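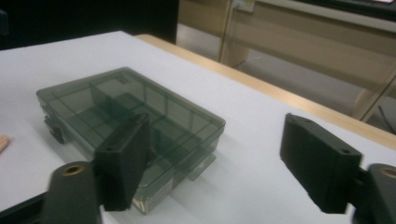 Who decided to automate small-parts packing at the Trerkel site?
Management at Skadano did, in January, after a sales visit from Mundurard. Staff on the packing benches heard about it two weeks later. This page is put together by the bench reps, so don't expect the brochure version.

Will anyone lose their job?
We were told no. We asked for that in writing and got a letter saying there are "no current plans," so read it how you like. Agency shifts have already been cut from 20 a week to 10.

Why are we being asked to use the hand-held grippers?
The robots are supposed to learn from the way we handle things. Each bench has been given a target of 636 recordings. Time spent on them counts as normal work, and your line rate should be adjusted. If it isn't, tell a rep the same day.

Is it true the robots will take the boring jobs and leave us the interesting ones?
That was on the slide. So far the interesting job is clearing jams.

Do I get paid more for training a machine?
Not at the moment. Chaudhary, the consultants, call it "part of the role." It isn't in any job description we've been able to find, and we have raised it.

Can I refuse to record?
Nobody has been disciplined for saying no. Talk to a rep first if you have wrist or shoulder trouble.

When will we see the trial results?
We've asked twice. Next meeting is Monday in the canteen, 2 p.m.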